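Can paper bowls go in the green cart in Nundcombe?

etim_22
We moved here in March and got the green cart for food scraps. The lid sticker lists napkins and coffee filters but says nothing on bowls. We had a family lunch and now I have a stack of used paper ones. Trash or green cart?

3 replies

Farnerau
Depends on the lining. Plain uncoated paper is fine in the green cart. If the inside is shiny or peels when you scratch it with a fingernail, it has a plastic film and goes in the trash. Scrape the food out first either way. Tear them up if you can, they break down faster.

Plastic bowls never go in the green cart, even the ones that say compostable. The Vernorlow plant pulls them out by hand.

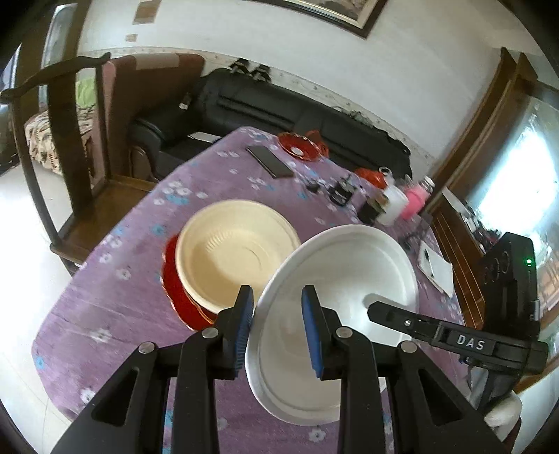
porchlight103
I just put them all in the trash. Easier.

gravelroad5
Farnerau is right on the coating. One more thing, the cart has a weight limit, I think 500 pounds on the big one but check the lid. Wet paper gets heavy. I keep a bag of dry leaves next to mine and put a layer in after anything greasy. Pickup on our side is at 5 in the morning so put it out the night before.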